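Little Lultine > Kids' Corner > How Our Town Works
Search this site Enter keywords Go

Who Decides Where the Bus Stop Goes?

October 12, 2023

If you have ever stood at a bus stop with your school bag getting heavier and heavier, you might have wondered why the stop is right there, beside that particular fence, and why it couldn't be outside your own front door. It's a very good question, and grown-ups wonder about it too!

Every town has people called planners. A planner thinks about how all the parts of a town fit together: the houses, the shops, the parks, the roads and the footpaths in between. When a new bus route is being worked out, the planners spread out a big map (these days it's usually on a computer, but some of them still love paper) and start looking for the places people need to get to. Schools go on the map, and so do the library, the pool, the doctor's and the shops on Antal Street.

Then comes the tricky bit, because a bus that stopped at every single letterbox would take all morning to get anywhere. You would be faster walking, or possibly hopping. But if the stops are too far apart, your great-aunt with the sore knee can't reach one at all. So the planners look for a gap somewhere in the middle.
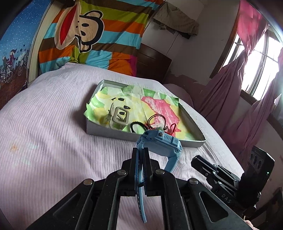

On the number 54, which runs from Jutarine down to the harbour, the stops are around 400 metres apart in the busy parts and 600 metres apart out past Tater Creek, where there are more paddocks than people. You can try pacing out the distance with a grown-up next time you go for a stroll, and see how your legs feel at the end of it.

A stop also has to be safe. The driver needs to see you waiting, and you need to see the bus coming, so a stop just after a sharp bend or behind a big leafy hedge is no good at all. There should be a flat piece of footpath, wide enough for a pram or a wheelchair to roll on and off, and somewhere sensible to cross the road nearby. A bit of shade is lovely too, especially in February, when the bench can get hot enough to make you jump straight back up again.

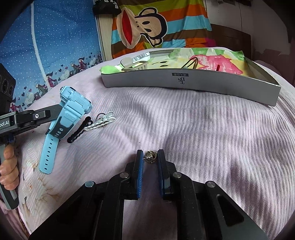 One reader wrote to ask us whether a bus stop can ever be moved once it has been built, or whether it has to stay there forever and ever. We were so pleased to get this one! Yes, it can be moved. Stop 783 used to be on the far side of the Tater Creek bridge, and children from the new houses had to cross a very busy road to reach it. Their families wrote letters, the council came and had a look at the traffic, and now the stop is on the near side, beside the playground.

Before a stop is moved, the council puts up a notice and waits for 90 days so that everybody has time to read it and say what they think. Saying what you think about a plan is called "having your say", or, if you like longer words, "public consultation". You don't have to be old enough to vote, either. Children are allowed to send in letters and drawings and maps, and the planners do read them.

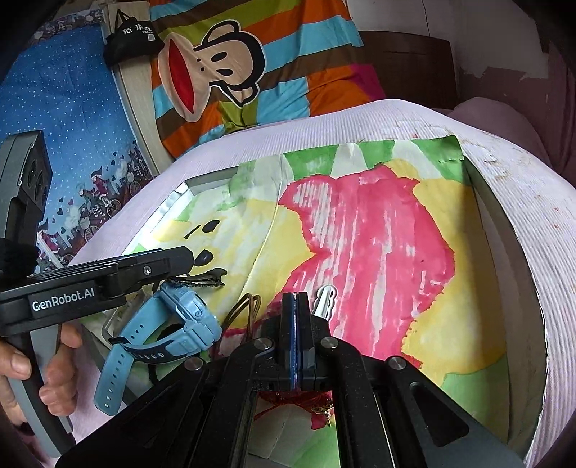
But what if two people want opposite things, another reader asked, like one wanting the stop closer and the other wanting it further away from their bedroom window? Well, that happens nearly every time. The planners listen to both, go back to the map and see whether there's a spot that suits most people fairly well, perhaps a few doors along, next to the park. Sometimes there isn't one, and then the councillors have to talk it over and vote, and somebody goes home a little bit grumpy.

If you'd like to try being a planner, draw a map of your own street and the streets around it. Put in your school, your favourite park and the houses of a few people you know. Now choose places for just three bus stops, and ask someone at home where they would have put theirs.

More from How Our Town Works
Where does the rain go when it runs down the drain?
Why is Antal Street so crooked?
What is a footpath made of?
How a park gets its name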